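Piketstead Drinks Introduces Reusable Counter Tray for Canned Beverages

PIKETSTEAD, November -- Piketstead Drinks, a regional beverage wholesaler, announced today that it will offer a low-walled cardboard tray to the small shops, offices and community halls on its delivery routes. The tray is meant for short runs of cans that are set out on a counter or table and topped up during the day.

The new tray was developed with Brokel, a maker of cardboard packaging, and will be sold under the name Unik. It arrives flat in bundles of 48 and folds into shape without glue. Customers may add a strip of tape along the lower outer sides if they expect to move a tray often.

"Many of our customers order fewer cans than a full case, and they have told us that tall boxes get in the way," the company said in a statement. "A shallow tray lets staff reach in from any side and take out a single can without lifting or tearing anything."

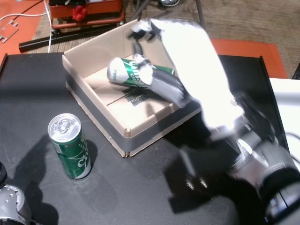

By the Piketstead Drinks Press Office

A green and white can lies on its side in an open tray, while a second green can stands on the black tabletop to the left of it. The low walls leave the contents in plain view, and the light tan board suits most counters.

The company tested the format over 5 months with customers on its northern routes, who used roughly 300 trays in that time. Comments from those customers led to two changes: slightly stiffer corners and a wider floor panel. Trays may be reused for as long as the board stays firm and dry, and should then be flattened and placed with other cardboard for recycling.

Ammann, the freight firm that handles deliveries for Piketstead Drinks, will carry the flat bundles on its regular beverage runs. There is no separate delivery charge when trays are ordered together with drinks. Orders for trays alone -- including replacement bundles -- will be delivered within four working days.

Existing customers can add the tray to their standing orders through the Piketstead Drinks order desk, which is open until 4 p.m. A printed folding guide is included with each first bundle.

About Piketstead Drinks

Piketstead Drinks supplies canned and bottled beverages to independent shops, workplaces and public venues. Press inquiries may be directed to the company's press office.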